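Call for Participants: Sorting Small Parts at Breron
Posted 4th October

We are looking for people who would like to join our sorting sessions in the workshop of Breron, on the second floor of the old Mkhize building. The work is calm and is done with the hands, mostly at a table. You do not need a diploma, and you do not need to know anything about hardware before you come.

What the work is

Our partner shop, Flondach, sells small parts to people who repair things at home: buttons, beads, caps, springs, short screws. In August we received its old stock, more than 2,000 pieces that were mixed together in bags. Each piece must go into the right compartment of an organizer box, so that the shop can find it again. A participant sits at a table with a box and a tray of parts, and puts the parts in their places following a printed list.

The boxes have a lid with a hinge and two latches. Please open both latches before you lift the lid, and lay the lid back flat on the table. It is a small thing, but a lid which stands half open falls down easily.
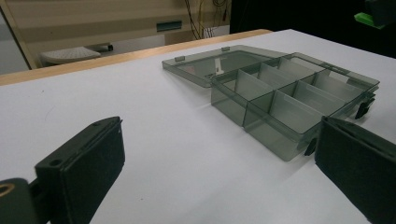
An organizer box with the lid laid open behind it.

We ask for patience more than for speed. Some participants finish one box in a session and others finish several, and both are fine for us. If you find a part which is not on the list, put it to one side and ask. Please do not guess.

Who can apply

You are 18 or older and you can sit at a table for one hour without discomfort. You can see small differences in color, with glasses or without. You can use both hands for fine work. You read simple English, as the lists are printed only in English for the moment.

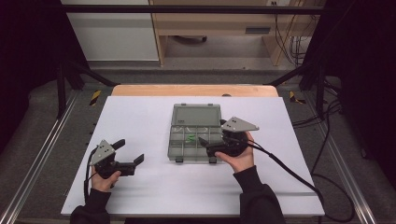
Long sleeves are allowed, but please take off bracelets and large rings, which catch on the dividers. Left-handed people are very welcome. We can turn the list and the tray to the other side.

What we offer

A session has two parts of one hour, with a break of 20 minutes between them. Tea, coffee and fruit are in the kitchen. You receive a payment of 400 for each complete session, paid by bank transfer at the end of the month, and your bus ticket is refunded if you keep it. Nobody must commit for the whole project, but we prefer persons who can come at least three times.
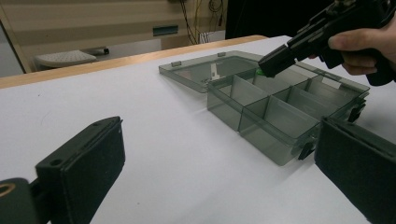 The compartments are separated by thin inner walls.

How to apply

Write a short message to Debora Bianchini at the Breron front desk, or come by in the morning and ask for the form Prukari 509. Tell us your name, a telephone number and the hours which are good for you. Please also mention if you need a higher chair or a stronger lamp.

Nokuthula Nel, who prepares the lists, will answer you within one week and propose a first session.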